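## 4. What people call a hold

Draft of section 4, tables to follow once the Flomley sheets are retyped.

### 4.1 Material

The word slips come from three towns. Destell, Boltmont and Flomley, all within a morning's bus ride of each other, all with a long habit of small metal and timber trades. We asked for the words people used at work, or had heard a parent use, for ways of holding, lifting, turning and passing things. 882 slips in all. Of these 275 name a hold of some kind and only those are dealt with here. The lifting words are in section 5, the passing words (a poor haul, mostly "give us it") in the appendix.

One slip, one word or phrase, plus the town and the trade. Spelling left as written. Where the same person handed in the same word twice the second slip was put aside. Where a word was crossed out but still readable we kept it, marked with a star. Some of the crossed-out ones are the best of the lot, people seem to have thought them too rude or too childish to send in.

The Pettigrew glossary is our point of comparison throughout. It was put together from the same three towns two generations back and lists roughly 100 words for holds. Its weak spot is Flomley, which it hardly touches, and it gives no trades, so a baker's word and a joiner's word sit side by side with no way of telling them apart. Still the only thing we have for the older layer.

### 4.2 One hand

One-hand holds are the richest group and also the messiest. *Pinch*, *nip* and *tweak* all turn up for holding between thumb and finger. In Destell a *nip* is light and a *pinch* is hard. In Boltmont the other way about. Flomley has both for either and doesn't seem bothered. Pettigrew has *nip* only, no note on strength.

For a full closed hand: *fist*, *fistful*, *clutch*, *grab*, and in Boltmont *a good neb of it*. We can't explain *neb*. Elsewhere in the slips it means a cap peak or a nose, and the link to a closed hand is not clear. Possibly the shape of the fist seen from the side, possibly a mishearing by whoever wrote the slip. Three separate slips have it, though, and from different trades, so mishearing looks less likely.

*Claw* is worth a line. In Pettigrew it's a verb and a rude one (to claw a thing is to take what isn't yours). On our slips it is a plain noun for a hold with the fingertips from above, lids, jar tops, the ends of tins. No hint of stealing left in it. The loss of the bad sense must have happened fairly quickly, and we'd like to see whether the same thing has gone on with *paw*, which is still half rude in Flomley and quite neutral in Destell.

*Tickle* for a hold that is barely a hold. Bakers only. Used of pastry.

### 4.3 Two hands on one thing

Fewer words, and more agreement. A long object held across the body with both hands is most often a *bar hold*, a *carry* or a *rolling pin*. The last is used even by people who have nothing to do with baking: "take it rolling pin and don't let it swing" (slip from Boltmont, timber yard). It is always said without *like a*. People who gave us *rolling pin* also tended to give *handlebar*, but as a different hold, and they were firm about the difference when we went back and asked. Rolling pin: the thing itself is being moved. Handlebar: the thing is being used to move something else. Both hands on the metal rod in Figure 3 would do for either word, and the answer depended on what the person took the rod to be for.

That last point matters more than it looks. Pettigrew sorts holds by shape, so fingers here, thumb there, palm up or down. Our slips don't sort that way at all once a second hand comes in. They sort by job. Two holds that look the same get two names if the jobs differ, and two that look quite different can share one. *Wringing* covers a wet cloth, a stuck pipe joint and, on one slip, a chicken.

Distance between the hands does get named, but only at the two ends of the scale. *Close* or *tight-up* for hands nearly touching. *Wide* or *gate* for hands well apart, from carrying a gate presumably, though the one person who gave a reason said it was from opening one. In between there is no word. We pushed for one at Flomley and got "just normal".

Uneven holds, where one hand leads and the other follows, are a small group: *boss and lad*, *push hand*, *steady hand*. *Boss and lad* is Destell only and all the slips are from older joiners. The boss is the hand near the work. In Pettigrew the same phrase is down as a way of carrying a plank between two people, the heavier person in front. So either it has shrunk from two people to two hands, or Pettigrew's informant meant one thing and was written down as meaning another. We lean towards the first. The phrase is used in the two-person sense on one Flomley slip, which is just where you would expect an older meaning to hang on.

**Figure 3.** Both hands on a metal rod with a slightly wider collar near its centre; marker blocks on the hands.

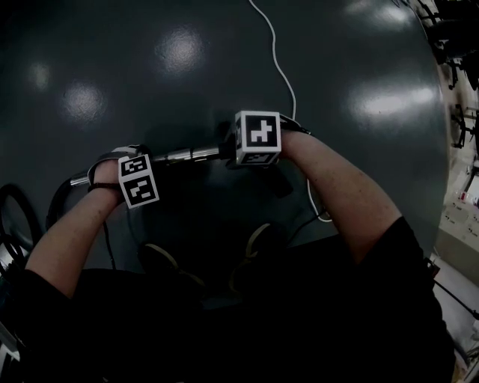
### 4.4 Trade or town?

The obvious question is wether a word goes with the place or with the work. For one-hand holds it goes with the place. Bakers in Destell say what joiners in Destell say, apart from *tickle*. For two-hand holds it goes with the work, and the towns hardly differ.

We think this is down to how the words are learned. A child is told not to pinch, nip, claw or paw long before having a trade, and is told in the words of the kitchen. Two-handed jobs come later and mostly at work, from whoever is on the other end of the plank. Several slips say as much. "Never heard it till I started at the yard." "My mum wouldnt know that one."

Against this: *rolling pin*. A kitchen word if ever there was one, found all over the yards. But the people who use it didn't learn it in the kitchen as a word for a hold. They learned it in the yard from someone who had made the jump already. The kitchen only lent the object.

A second problem is people who moved. Boltmont took in a good many Flomley families when the lower works shut, and their slips are down under Boltmont since that is where they live now. It will blur the one-hand figures a bit. We asked for place of birth on the later slips but not the early ones, a plain mistake, and the early ones can't be mended.

### 4.5 Words that have gone

From Pettigrew and not on any slip: *gripe* (noun), *fother*, *knuckle-under*, *hasp* as a verb. *Gripe* survives everywhere as complaining, and that has probably pushed the other sense out. *Knuckle-under* the same, more or less. *Fother* nobody knew when asked outright, though one woman in Flomley said it sounded like something for cattle. She may be thinking of *fodder*, or she may be right and the glossary wrong.

*Hasp* is odd because the noun is alive and well in all three towns. Everyone has a hasp on a shed. To *hasp* a thing, to hold it with one hand folded over the other, drew blank looks. Once shown the hold, people in Boltmont offered *double fist* and people in Destell offered *lock*. So the hold still has names, just not that one, and the lock has stayed in the family.

New since Pettigrew: *phone hand*, *bag-for-life* (handles over the wrist, fingers free), *gamer* for both thumbs on top. All from slips by under-thirties. Whether they last is another matter, but *bag-for-life* had already reached a retired joiner in Flomley, who used it of a tool bag. More on borrowed objects in 5.2.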